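Repainting a kitchen table, water-based or oil?
Ledgate Home Forum > Furniture and Finishes
Started by pinhook_dale, January
Last updated 9:14 pm
14 comments, 3 shares

pinhook_dale
I have an old dining table from my aunt's place on Pliltlow Road. The top was varnished at some point and then painted cream by somebody who didn't sand it, so it peels wherever a plate gets dragged. I want to take it back and paint it light blue. It gets used for every meal plus homework. Do I go water-based enamel or oil? The paint counter at Trastusgate told me oil and the guy next to him told me water-based, so I left with nothing.

mrs_oakum
Water-based enamel. I did ours in it and it has held up fine. Oil whites and pale colors go yellow, and a light blue will drift toward green. You won't see it in the first year but you will after that.

Let it cure before you put anything on it. Dry to the touch is one thing, cured is another. Ours sat in the spare room for most of a month.

tackrag
I'd say oil. Water-based enamel stays a little soft under heat. Put a warm casserole dish on it and you'll leave a ring, or pull the paint up with it. I've stripped enough of these to have an opinion.

mrs_oakum
Use a trivet.

tackrag
Kids don't use trivets.

fennimore_b
Both of you are skipping the prep. If the old cream paint is peeling, it doesn't matter what goes over it. Scrape it, then sand with 80, then 120, then wipe down and prime with a bonding primer. Sand the primer lightly with 220 when it's dry. After that you can argue about topcoats.

Also test the old paint for lead before you sand anything. The kits are cheap.

pinhook_dale
Did the lead test, it was negative. The scraping is going slowly. How dark does the blue need to be? I have a chip called Liew Blue and my wife thinks it's too pale for a table and will show every crumb.

lowboy
Pale is fine. Dark tops show crumbs and dust a lot worse, plus every scratch. We have a light blue one and I wouldn't change it.

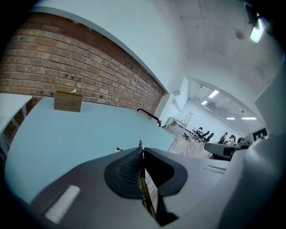 Our blue top

It does show pencil marks. They come off with a damp cloth and a bit of dish soap. Don't use the melamine sponges, they dull the finish and then you have a patch that looks different from the rest.

pinhook_dale
Thanks lowboy, that helps. Is yours brushed or rolled?

lowboy
Foam roller, the short one. Thin coats. I sanded between them with 320 and it took out most of the texture.

tackrag
Foam rollers leave bubbles if you go too fast. With oil you can brush it and it levels out by itself.

fennimore_b
It also smells for a week and you need mineral spirits for cleanup. In January, with the windows shut, I wouldn't do it in a house people are living in.

tackrag
Fair point on the smell. I have a garage with a fan and forget other people don't.

gatehouse5
One thing I'd add is a clear coat. Water-based poly over water-based enamel, satin, two coats. Stir it, don't shake it. I put it on a desk that gets used all day and the only damage is where I dropped a hammer.

mrs_oakum
I don't agree with poly on pale colors. Some of them amber as well, and a chip in clear coat is harder to touch up than a chip in plain enamel. With plain enamel you dab a little on with an artist's brush and move on. If you do use it, check that the can says non-yellowing and try it on the underside first.

gatehouse5
The water-based ones don't amber much in my experience. The underside test is a good idea either way.

pinhook_dale
OK, I'm going with water-based enamel, foam roller, bonding primer first. I'll try the poly on the bottom of one of the leaves and compare after a few weeks. I talked my wife into the pale blue. Trastusgate had the quart marked down 5 dollars so I bought two.

fennimore_b
Mix the two quarts together in a bucket before you start, even if they came off the same machine. I've had two cans of the same color not match.

pinhook_dale
Will do. The legs are staying bare wood unless I find something awful under the cream.

403 views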